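**Re: [facilities-users] Color and finish rules for shared rooms at Cledlow**

Date: 17 Feb 2019

> The Rajan building group would like to know whether the rule on wall colors applies to rooms that are booked for less than one term. Our members were told at the August briefing that white was required throughout, but the printed guide says only "a light neutral color." Please confirm which of these is correct, and whether panels and hangings are covered by the same rule.

Dear members,

Thank you for this inquiry. The printed guide takes precedence. Section 11 allows any light neutral color on painted walls, and the statement made at the August briefing should be disregarded. A corrected note has been sent to the Clatiton office for the next edition.

The length of a booking makes no difference. A group that paints a wall, with written permission, must use a finish from the approved list and must return the room to its listed color before the keys are handed back. Requests are made on form 173, which remains available from the front desk.

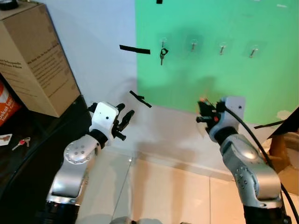 Panels, screens and hangings are treated separately from paint. They fall under Section 12, which sets no limit on color and asks only that fixings be declared in advance. A bright green screen mounted on a white wall is therefore acceptable under the present rules – the wall keeps its listed color, and the screen is recorded as a fitting. Members should note that any holes left in the plaster are charged to the group holding the booking.

Floor coverings are not part of this reply. The Cikeo wing has its own terms for tile and carpet, and questions on those should be sent to its office directly.

Groups with work already under way may continue under the permission they hold. Further questions may be posted to this list or left at extension 2347.

Regards,
Facilities Office, Cledlow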